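What's in the Cartridge? Comparing Printer Inks for a School Print Room
Project report by Afroza Ranasinghe

Why I chose this

Our print room gets through a frightening amount of colour ink, and every term there is an argument about whether to buy the maker's own cartridges or the cheaper refilled ones. I wanted to find out what you really get for the money, and I ended up enjoying it far more than I expected (my family can now tell dye ink from pigment ink whether they like it or not!).

I looked at three inks that all fit the same office printer. Ranport is the full-price pigment ink. Vekaneck is a dye ink sold as a direct swap. Dewan is a refill service: you post the empties off and they come back full.

Method

I made one test sheet with a block of small black text, a pie chart, a strip of solid colours and a photograph of a harbour. Each ink printed 20 copies on the same plain copier paper, straight from the tray, on the normal quality setting. I then did three things with the sheets.

Water test: a drop of tap water on the black text, left for 10 minutes, then blotted.
Light test: one sheet of each taped inside a south-facing window for the whole of April, with half of it covered by card.
Rub test: a dry finger dragged across the solid colours straight after printing.

Cleaning cycles were left alone unless a page came out with stripes. I noted them when they happened, as they use up ink that never reaches the paper.

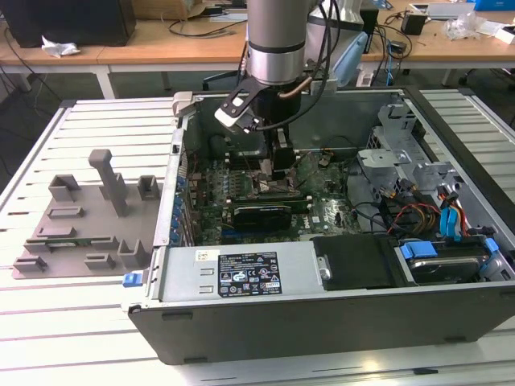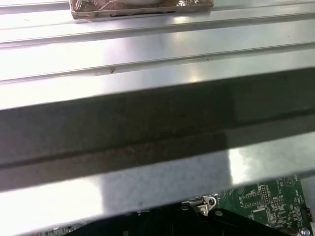
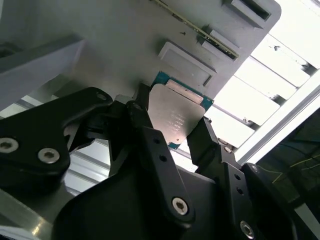
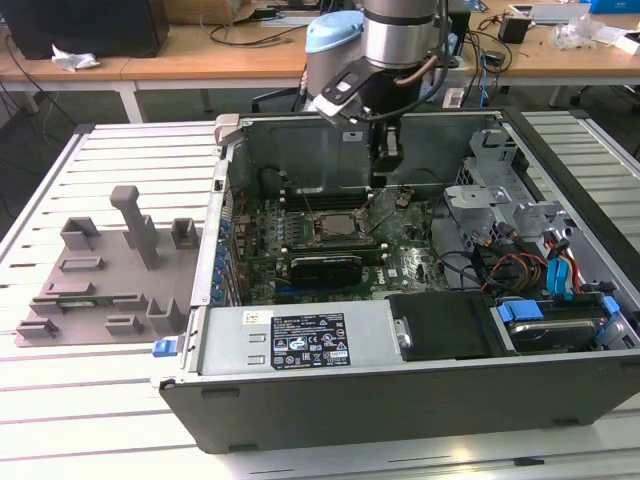 Results were much more fun than the planning. The Ranport black hardly moved under water, the Vekaneck text spread into a lovely purple halo, and Dewan came somewhere in the middle. On paper the difference is easy to see, but on the cartridges themselves the small print was a struggle, a bit like the lettering on the metal face of the processor held in the black gripper, which is there but too faint to read. I had to tilt each cartridge under a desk lamp to copy down its ink type, and I got one wrong the first time.

In the window the order changed. Vekaneck lost most of its yellow and the harbour went a strange blue. Ranport faded a little in the pink only. Dewan's covered and uncovered halves looked almost the same, and I was so surprised that I printed another sheet and put it up next to the first.

For the rub test Vekaneck did best, drying quickly with no smear at all. Ranport smudged in the dark blue for a short while and was then fine. Dewan smudged on some sheets and not on others, so I can't say much about it.

Stripes and waste

Dewan needed cleaning cycles on 3 occasions and the others needed none. The refilled cartridges were still cheapest for the print room at the end, but by less than the price list suggests.

What I would do differently

I used one paper all the way through. A friend lent me a few sheets of Nosby coated paper too late to do the tests properly, and even so the colours on it were gorgeous, really deep reds. I would love to repeat everything on that. I would also weigh the cartridges before and after, which would give a proper figure for ink used per page, and I'd use a pipette for the water because my drops were all different sizes.

For letters and certificates that have to last, I have suggested the print room keeps a set of Ranport. Posters that come down after a fortnight can be printed with Vekaneck, as long as they stay out of the rain.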